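Section 7. Setting Out the Fruit and Bowl

This section covers layout of the Lurley play fruit set on a tabletop for sorting and put-away activities. Read Section 6 (Unpacking and Cleaning) first. The set must be clean and dry before use.

7.1 Parts needed

Banana
Strawberry
Plum
Apple
Round yellow-orange fruit
Red speckled bowl

Pieces from the Horkari vegetable set are the same scale and may be stored in the same box, but leave them out of this layout. They are used in Section 11.

7.2 Preparing the table

1. Choose a flat table with a plain, light surface. Patterned tablecloths make the smaller pieces hard to pick out.
2. Wipe the surface with a damp cloth and let it dry.
3. Check that the table does not rock. The round pieces will roll on a slope.
4. Place the light to one side. Glossy pieces under a direct overhead lamp produce glare.

CAUTION: Do not place the set on a stove, radiator cover or other warm surface. The pieces may lose their shape.

7.3 Placing the bowl

1. Set the bowl at the right side of the table, open side up.
2. Press down lightly on opposite sides of the rim. If the bowl tips, turn it a quarter turn and try again.
3. Leave the bowl empty until all the loose pieces are in place.
4. Keep the bowl at least 14 inches from the edge nearest the user.

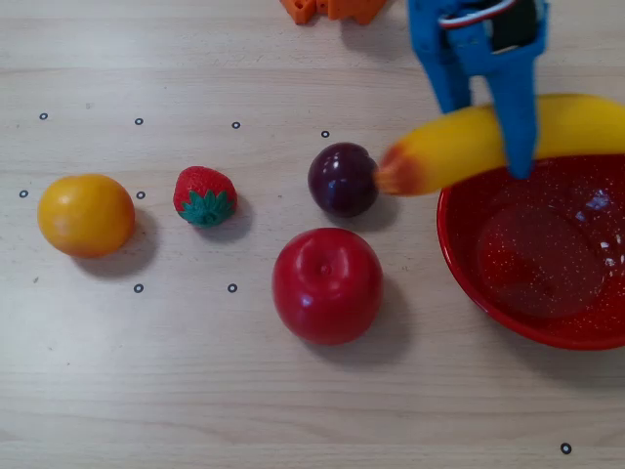 Fig. 7-1. Banana held level over the back of the empty bowl.

NOTE: Left-handed users may reverse the layout. In that case, read "left" for "right" throughout this section.

7.4 Placing the fruit

1. Lay the banana on its side at the upper left, with the stem end pointing right.
2. Place the round yellow-orange fruit below the banana, at the far left.
3. Place the strawberry to the right of the round fruit, leafy end toward the user.
4. Place the plum near the center of the table, to the right of the strawberry.
5. Place the apple directly below the plum.
6. Check that no piece touches another. There must be open table between the center pieces and the bowl. 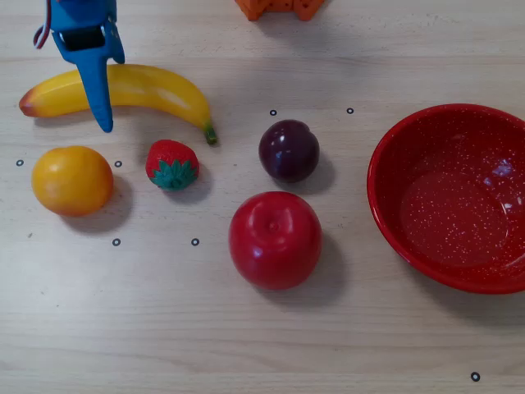
Fig. 7-2. Layout with bowl at right. The apple is the largest fruit.

If a round piece will not stay put, turn it until it rests on its flattest side. Do not use putty or tape. Adhesive residue dulls the finish and cannot be removed with the cleaner supplied in the Jatoi care kit.

7.5 Moving the banana to the bowl

The banana is the longest piece and is moved first.

1. Grip the banana near the middle and lift it straight up.
2. Carry it to the right, above the height of the other pieces.
3. Stop over the bowl.
4. Lower the banana until it is supported by the bowl, then release it.

The banana may be laid across the bowl or stood on end inside it. The upright position leaves more room for the plum and strawberry but is less stable.

CAUTION: Do not drop pieces into the bowl from a height. Repeated knocks can mark both the fruit and the bowl.

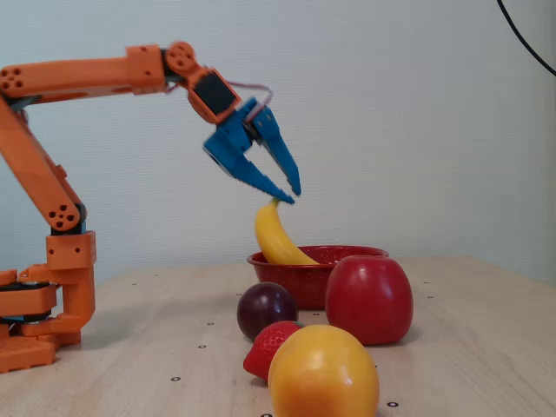 Can the bowl be used to serve real food?
Use it only with the play pieces. It is supplied as part of the activity set and is not intended for food.

7.6 Resetting the layout

1. Remove the pieces from the bowl one at a time, last piece in, first piece out.
2. Return the banana to the upper left. Check the direction of the stem.
3. Return the remaining pieces in the order given in 7.4.
4. Correct the position of the banana before starting again. Press lightly on the left half to keep it from turning while the other pieces are adjusted. 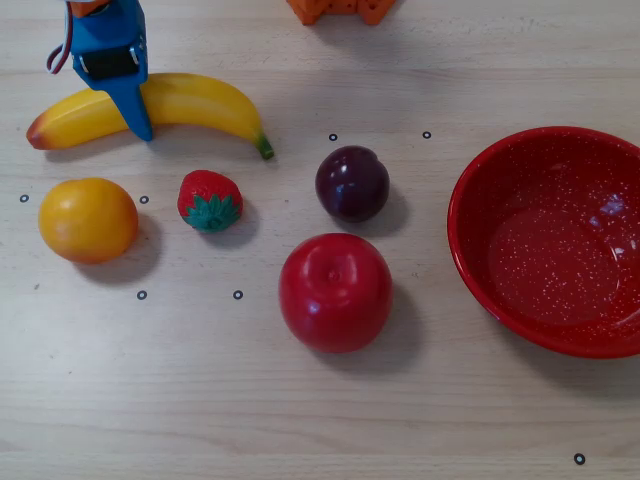

Fig. 7-3. Banana on its side, stem end to the right.

7.7 Storage

Store the fruit in the Luvis tray with the lid closed. The bowl goes in last, upside down, over the apple. Do not stack more than 11 pounds on the lid.

Replacement pieces are listed by part number on page 41.

Revised May 2023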